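Wesach Evening School
Keeping House for a Crowd - Handout 4: Clearing the Table
Ilham Rahman
Updated 2025-01-17

Last time we got as far as serving, and a lot of you stayed behind to talk about what comes next, which made me very happy, because clearing is my favorite part of the whole course! I know how that sounds. But a table after a shared meal is a wonderful small puzzle. Everything you need to know is lying right there in front of you, and once you learn to look at it for a few seconds before you grab anything, the work goes quickly and you lose far less good food.

Reading for this session is pages 136 to 147 in the Harahap booklet. Skip the boxed part on linen. We'll come back to linen in February.

1. Look first

Stand at the middle of the long side with your hands at your sides. Ask yourself what is still food, what was food, what can be washed and used again, and what is only packaging. That makes four groups, and nearly everything on a table falls into one of them. The odd things (a phone, a set of keys, somebody's reading glasses) get moved off the table before you start.

Last year's group used to laugh at me for making them stand there. Then we tried it both ways with the same mess, and the people who looked first finished ahead of the people who dove in. I was so pleased I made them do it again.

2. Save the food before you touch the waste

Food that is still good goes first, while your hands are clean. Cover it, move it to the counter, and only then turn around and face the rest. If you start with the shells and sauces you'll be washing your hands every minute, or (worse) you won't be.

Fruit and small vegetables in their own tray are the easiest thing in the world. Pick up the whole tray. Don't tip it into something nicer-looking - you only make another dish to wash.

If your table has crayfish, shrimp or anything else in a shell, get a tub or a deep bowl next to the pile and bring the pile to the tub with both hands cupped. Short trips! People want to carry a heap across the room and then there are legs and feelers all over the carpet. Dried peppers and other light, curly things behave the same way and roll just as far.

3. The practice table

Read these with the four groups in mind and write your own order of work in the margin before you go on to section 4.

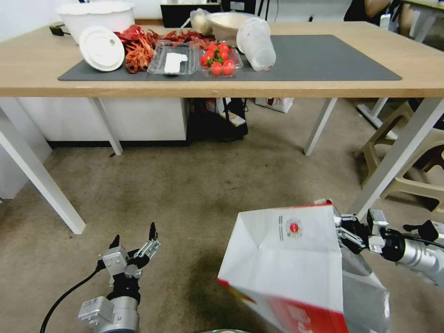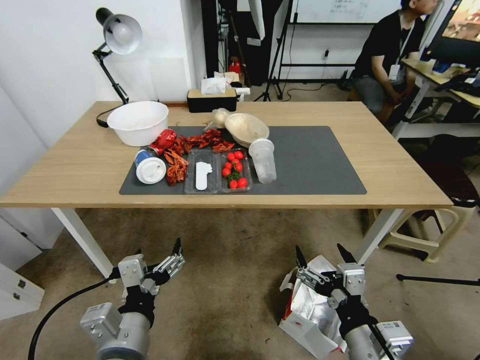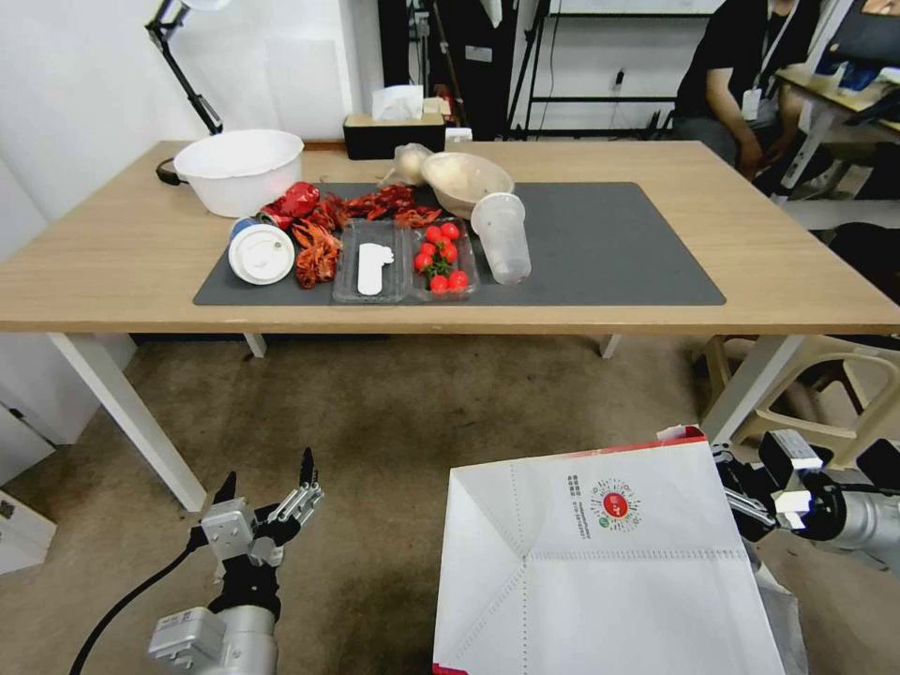 The tray of cherry tomatoes is the thing to move first in all three.

4. Packaging, and the nesting trick

Now the fun begins. Clear plastic trays, cups and lids take up a ridiculous amount of room in a bag if you throw them in one at a time. Nest them. Cup into cup, tray into tray, lids flat on top. I once watched a student at the Cesby hall get a whole party's worth of cups into a single bag this way and I still bring it up with strangers.

Before you nest a tray, empty it. Napkins, picks, plastic spoons and little tags love to hide in the bottom, and they belong in a different pile from the tray in most towns. Check your own town's list. Mine changed twice while I was writing this course, so I won't print one here.

Cans: tip out the last mouthful over the sink. A can that has already been crushed may still have liquid caught in the folds, so hold it over the sink a moment longer than seems necessary.

Thin plastic bags are the trap. A crumpled bag looks like trash and often is, but feel it before you toss it. Mine have held clean forks, a lemon and one very nice cheese knife. If it's knotted, open it.

5. Bowls and tubs

Real bowls get scraped, stacked by size and walked to the sink in one trip. Pulp and paper bowls get scraped too, then stacked with the paper if your town takes them with food on, or with the waste if it doesn't. You can't always tell a pulp bowl from a ceramic one at arm's length under bad light, and picking one up too hard when you expected weight is how soup ends up on a sleeve. Touch the rim first.

Put a lid back on its own tub as soon as you find it. Lids wander farther than anything else on a table.

6. The mat

If there's a mat, clear it completely before you lift it. Fold the two long edges toward the middle so the crumbs sit in a trough, then carry it to the bin like a sleeping cat. Wipe, dry, roll. A dark mat hides wet spots beautifully, so run the flat of your hand over it at the end.

7. For next time

Clear one real table at home, any size. Write down your order of work and the one thing you'd move earlier if you did it again. Over 600 words is too long, I'd love half a page. If you have 10 minutes left over, try it a second time with somebody else giving the directions and you keeping quiet.

Bring an apron. We're in the Zurketti kitchen, up the back stairs, and the sink on the left is slow to drain.

Comments

bakerstreet_lou: The lid thing is so true. I have four tubs at home and one lid, and it fits none of them.

Minh T.: Question on section 5, do we scrape pulp bowls into the food scraps or just bin the lot? Our building only has one container downstairs.

Ilham Rahman: Bin the lot in that case, Minh, and keep the food scraps separate only if you have somewhere to take them!

gardenpath: Did the homework with my kids and they made me stand still with my hands at my sides. We all ate the leftover melon while looking at the table.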